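3 min read

Perklow cell: the wrist fault in January

Cell 4 at Perklow stopped 6 times in January with the same fault: arm closer to the surface than the program allows. Nobody was hurt and no parts were lost, but two of the stops came while Trilok Vashisht was inside the fence on a reset, and that made it a safety matter. Nurhan Keskin kept the log and put this page together.

The first five stops cleared with a normal restart. On the sixth, at 4:10 in the afternoon, the arm went down to its approach height and kept going for another 79 millimeters before the limit caught it. Rodrigo Salgado hit the stop button at nearly the same moment.

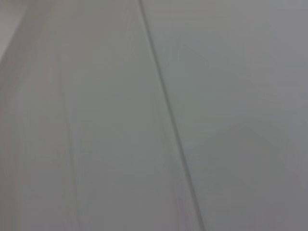

At very short range the wrist camera has little to work with. Plain gray and one dark seam, all of it soft, and the software still has to come up with a distance. Bülent Işık went through 283 saved readings and found that the bad ones had been passed along as good.

The cell now runs at reduced speed – and only with the gate locked – until Stoladgate sends the corrected software. Resets need two people. Dilek Karakaya has the sign-off sheet.

We use cookies to remember your settings. Accept / Manage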